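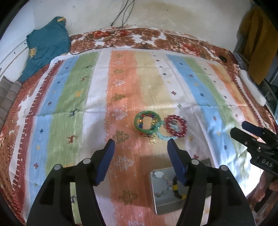 Sorting the bead drawer, finally

2018-09-04

When I moved to Lakness, I brought one suitcase with clothes and one shoebox with beads. My clothes found their place in the first week. The shoebox stayed under the bed for a long time, and each time I wanted a bracelet I pulled out a whole knot of them and put it back again. So last week I decided that I will sort everything before the cold months come, and I will write down how I did it, for the few people who read this blog and for my cousin, who has the same problem with earrings.

First, the place. I do not have a big table. The kitchen table is small and it is always a little sticky, even when I have just washed it. So I work on the bed. I put the striped cloth on top, the one with the reindeer and the little trees, over the flowered bedspread. I know that reindeer in September are too early. But the cloth is good for this work. It is large, I can lift it by the corners at the end, and everything that escaped will roll to the middle. On the bedspread alone I lose the red beads between the red flowers, and then I find them at night with my back.

The second important thing is the tray. Mine is a shallow one, metal, rectangular. Before I had it I used a soup plate, and I do not recommend the soup plate, as all the beads run to the center and you cannot keep two colors apart. In a flat tray I can push one kind to each corner. This time I laid the black and yellow string in it, the one with the pale beads you can see light through, and next to it went the small white flower. I like this flower very much. It came from a necklace that my aunt wore in summer, and the necklace broke in a bus. We found only some of the beads on the floor. The flower was in her shoe.

How to take apart a tangle

I learned this from Kristóf Dudás, who repaired fishing nets before he repaired watches, and who has more patience than any other person I know. He told me never to pull. You take the tangle and you make it bigger. You open it from the outside with your fingers, you make every loop wide and loose, and after some time you see that there was no real knot, only strings lying over each other. I did not believe him, but I tried it one December evening on a necklace I wanted to throw away, and after one hour it was free.

My most difficult group at the moment is the green ring with the multicolored beads and the dark red bracelet. The light blue string goes from one to the other and hangs in a loop, and there is also a little bunch of amber ones under the green ring. I have thought about it a lot. One part of me wants to separate them, so that each can be worn alone. The other part thinks they look nice together, like something you could hang on a door handle. For now I leave them as they are. If somebody has an opinion, please write it in the comments.

For the other pieces I made this order:

Bracelets that I wear. They go into a flat box without a lid, next to the mirror. If I cannot see them, I forget that I have them.

Bracelets where the elastic is tired. You can test this easily: stretch it a little and look if it comes back. If it comes back slowly, cut it now, over the tray. It is much better than when it breaks in the supermarket.

Single beads. They go into jars. I have 8 jars from the Flurnine mustard, which is not even a mustard I like so much, but the jars are low and wide and two fingers can go in. I sort by color and not by size. My sister says this is wrong. She sorts by size and her drawer looks like a hardware store.

Things that are not beads. In the shoebox there were also five buttons, a key, and an old ticket to the swimming pool in Stakdale. The key does not open anything in this apartment, I tried.

About the thread

I want to say a few words about thread, because I made an expensive mistake. I bought a roll of the cheap clear elastic, 300 meters, and I was very proud of the price. It becomes yellow and it becomes hard. I restrung six bracelets with it and I had to do all of them again. Now I buy the Requena cord in small rolls. It costs more, but the knot holds if you make it double and pull it inside the bead. I put one drop of glue on the knot and I leave it until the next morning. Please do not wear it the same evening. I know you want to.

For beads with a very small hole, elastic does not go through, and there I use nylon thread and a clasp. The thin needle for this is bent now, but it still works, and I am afraid that a new one will not be so good.

What I did not finish

The earrings are still in their bag. There is also the long necklace from my grandmother, which I keep separately in a handkerchief and do not want to restring, even though the thread has become thin. I am looking for somebody who can do it with small knots between the beads, in the old way. If you know a person near Lakness who does this, I would be very thankful for the address.

Next time I will write about the cloth, as two readers asked me about it when it was in my post about the winter table. It is not embroidered by me, I am sorry to say. I can only sew straight lines. But I will measure it and give you the size, and I will try to draw the little tree on squared paper, so you can copy it in cross stitch if you like.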